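Home | News | Services | Branches | Contact

Print this page | E-mail this page

Binell opens evening counter for parcel collection in Moreo

December 1, 2024

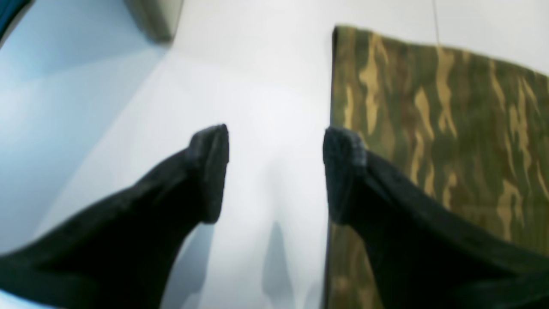
When can customers collect a parcel after work?

From 5pm until 9pm at the Moreo branch, on every evening that the branch is open during the day.

Binell, the regional parcel and courier firm, has opened an evening collection counter at its Moreo branch. The counter is at the side entrance on Penus Road and is for customers who missed a delivery or chose to have a parcel held for them.

The change follows a customer survey carried out in November. Binell received 1,606 replies, and 68 per cent of those who answered said they would use a later collection time if one were offered. Until now the branch has closed its doors at 5.30pm, with a long queue on most afternoons in the run-up to Christmas.

Italo De Luca, branch manager at Moreo, said: "People told us they were leaving work early or asking a neighbour to go for them. The day counter was never going to suit everyone. We looked at opening on a Sunday as well, but the evenings were what most people asked for, so we have started there."

Customers will need to bring the card left by the driver, or the collection code sent by text message, along with one form of identification showing their name. A driving licence, passport or bank card will be accepted. Anyone collecting for someone else should bring the card or code and a form of identification belonging to the person named on the parcel.

Parcels will be held for 3 weeks at no charge. After that they will be returned to the sender. Items too large for the side counter will still have to be collected from the loading bay before 4pm, and customers are asked to ring ahead so that they can be brought forward.

Parking at the side entrance is limited to short stays. Further spaces are available in the Begay Street car park, 200 metres away, where there is no charge after 6pm. Step-free access is by the ramp to the left of the side door.

The day counter will keep its present hours. Customers who want a parcel held for collection can choose Moreo when they place an order, or change the delivery by ringing the number on the driver's card before 8pm on the day before it is due.

Binell will review the evening hours in the spring, when it will also decide on late opening at its other branches.

ENDS

Media enquiries: Press Office, Binell, Penus Road, Moreo

Print this page | E-mail this page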